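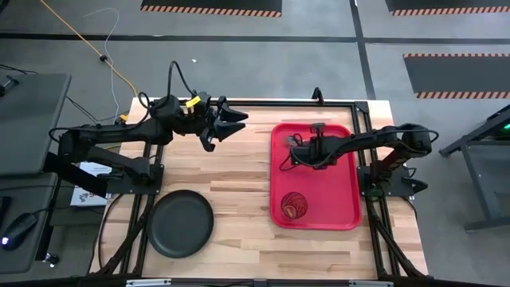 Why would you put a tray on a table that is already a table? My neighbor asked me this over the fence when I told her I was writing again, and she added that in her house a tray is only for sick people in bed. I laughed, but I had to think for a while before I could answer.

March 2020
By the keeper of Lorlow Kitchen Notes

In my parents' home every meal began with a tray. The cup, the plate and the fork were carried together, and after the meal they went back together. When I moved to Zakow I stopped doing it, I don't know why. I walked to the kitchen and back many times for one small lunch, and always I forgot the fork.

In February I started again. I like a red tray on light wood, it makes even plain bread look like an occasion. A black plate is also good on such a wood, but you see every crumb and every finger on it, so I wipe it one more time before I put it down.
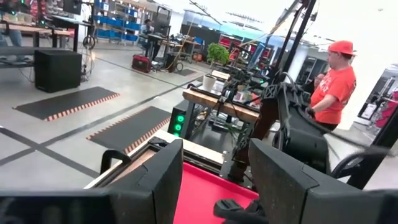

The wood itself needs some care too. I have a butcher-block top at home, 148 centimeters long, and I bought it from a small shop named Litirico. They told me to oil it every 16 weeks. I do it when I remember - this is less often, I must confess. Water rings are the biggest problem, and a tray saves you from most of them.

For the glass I prefer amber color. My aunt had seven of them, with ridges on the side, and when the sun came through there was a little orange light on the tablecloth. I looked a long time for the same ones.
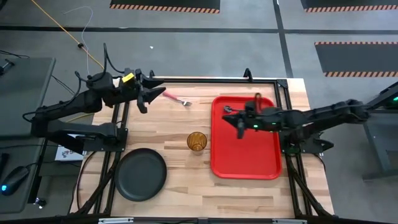

With the forks I am less strict. My set is from Mridha, with colored handles, and the pink one is always the first to be taken by the children. I put the fork on the left of the plate, as I was taught, and by the time everybody sits it has moved somewhere else. Next week I want to sew a cloth for the bottom of the tray, so the glass will not slide when I walk.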